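From: Meriem Ouazzani
To: Dekside toy library list
Subject: Re: Grey bin, odds and ends

> The grey bin has toys and household things mixed up again. Do we
> sort it now or leave it until November? The Arnness order can't
> go out without the toys.

Sort it now, please. Toys go to the Arnness shelf and household bits go in the Heler box. I've got 90 labels left, enough for this lot. 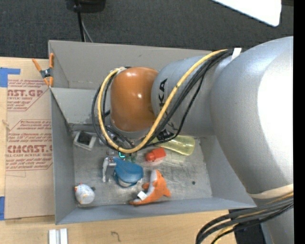
What do we do with toys that have parts missing?
Put them in a bag with a label saying what's missing, and leave it on the Strazds shelf. I go through those at the end of each month.

I'm in until 4.30 if anyone wants the key.

Meriem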